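Trurnora: frequently asked questions about the record

Answers for listeners, shops and stations. Questions on live bookings are handled separately and should be sent through the bookings form.

What is the record and who is on it?

Trurnora is the second full-length by the four-piece Kandasamy. It has nine tracks and runs to just under forty minutes. The line-up is two guitars, bass and drums, with a harmonium on tracks three and eight. Meenakshi Varghese sings lead on every song except the instrumental that closes side A. Prutasov engineered and mixed the sessions. The label is Triveo.

How do you pronounce the title?

Stress the second syllable: trur-NOR-a. It has no meaning in any language the band speaks. It was the working title of track five, which was later renamed.

Which formats are available?

Vinyl LP, CD, cassette and download. Streaming services carry the same nine tracks in the same order. There is no deluxe edition and none is planned.

How many copies of the LP were pressed?

2,000, all on black vinyl at standard weight. The first 289 sold through the label shop came with a folded lyric sheet printed on uncoated paper. Those sheets have gone. The lyrics are also printed on the inner sleeve, so later copies are not missing any text.

Is my copy numbered?

No. The figures scratched into the run-out groove are the cutting reference and are identical on every copy. They differ between side A and side B.

Will it be repressed?

A repress will be ordered if shop stock falls below the level agreed with the distributor. It would use the same plates. The only visible change would be a line of small type on the back of the sleeve giving the pressing.

Are the vinyl and digital versions mastered differently?

Yes. The digital master is louder and has more energy below 60 Hz. The vinyl master was cut from a separate set of files with no limiting on the mix bus, and the low end is summed to mono. The CD uses the digital master. The cassette uses the vinyl files with a small lift at the top to make up for tape loss.

Why is side B quieter than side A?

Side B is longer by nearly five minutes. A longer side needs narrower grooves, and narrower grooves are cut at a lower level. Turn the volume up slightly when you change sides. Surface noise on side B should still be well below the music on a clean, correctly set up deck. If it is not, see the section on faulty copies.

What download formats are offered?

WAV and FLAC at 24-bit, and MP3 at 320 kbps. Files are tagged with title, track number and writer credits. The download code inside the LP works once. If the download stops partway, the link in your confirmation email stays open for 18 days and can be used again in that time.

Was it recorded live?

The drums, bass and first guitar were played together in one room. Vocals, harmonium and second guitar were added afterwards. No click track was used except on track six, where a loop had to line up with the drums. Tempo drift elsewhere on the record is as played.
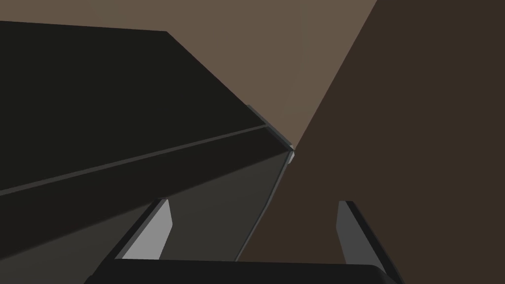 The tuning on track two is a frequent query at the merchandise table. Varghese's usual reply is that both guitars are down a whole tone with the lowest string dropped one further, and that anyone learning the part from the live video will find it a semitone out, as the capo was left on that night. The studio version is the one to follow.

What are the tunings on the other songs?

Tracks one, four and seven are in standard tuning. Tracks three and eight are tuned by ear to the harmonium, which sits slightly sharp of concert pitch, so a tuner set to 440 Hz will not match the recording. Track nine uses the same tuning as track two. A chord sheet for the full album is on the downloads page.

Is there a sample on track six?

The loop is four bars of the band's own rehearsal tape, slowed down. No outside recordings are used on the album, and all writing is credited to the four members equally.

Can I play the album on my radio show or podcast?

Radio: yes, with normal reporting. Send your playlist return as usual and credit the artist as Kandasamy, with no article. A radio edit of track four is available on request, with the intro shortened and one word removed.

Podcasts: up to thirty seconds may be used in a review or interview without asking. For anything longer, or for theme music, write to the label with the episode title, the length of the extract and the expected number of listeners. Shows with fewer than 2,000 listeners per episode are not normally charged.

Can I use a song in a film or a video?

Write to the licensing address with a short outline, the length needed and where the film will be shown. Student films are usually cleared without a fee. Requests should arrive before the edit is locked. Instrumental mixes exist for all tracks except seven, where the vocal and guitar share a microphone and cannot be separated.

Are stems available for remixing?

Stems for track four only. They are 24-bit WAV files starting from a common zero point. You may post a remix for free listening with the original credited. Paid release needs written permission.

How do shops order?

Through the distributor, in boxes. Shops without a distributor account can order direct from the label with a minimum of five LPs, mixed formats allowed. Orders placed before noon leave the same day, except on Saturday, when there is no collection. Direct orders are firm sale.

My copy skips, is warped or has the wrong labels. What should I do?

First check the stylus for dust and confirm that the tracking force matches the cartridge maker's setting. A loud passage near the end of track four can cause a light arm to jump on an otherwise sound copy.

If the fault remains, email the shop you bought it from with your order number, the side and track affected, and whether the fault repeats in the same place. For a warp, lay the record on a flat surface and include a photo taken from the side. Replacement copies are sent without the outer being returned. A small number of LPs have the side A and side B labels swapped. These play correctly and can be exchanged if you wish.

Why does the sleeve have no track list on the front or back?

The track list is on the inner sleeve and the disc labels. Shops may use the removable sticker, which lists all nine titles and the barcode. It peels off cleanly if warmed slightly first.

Will the first album be reissued?

The first album is available as a download only. The original tapes need to be transferred again before a vinyl cut can be made, and one reel has a damaged section in the second song. Work on the transfer is due to start in December. Updates will go to the mailing list.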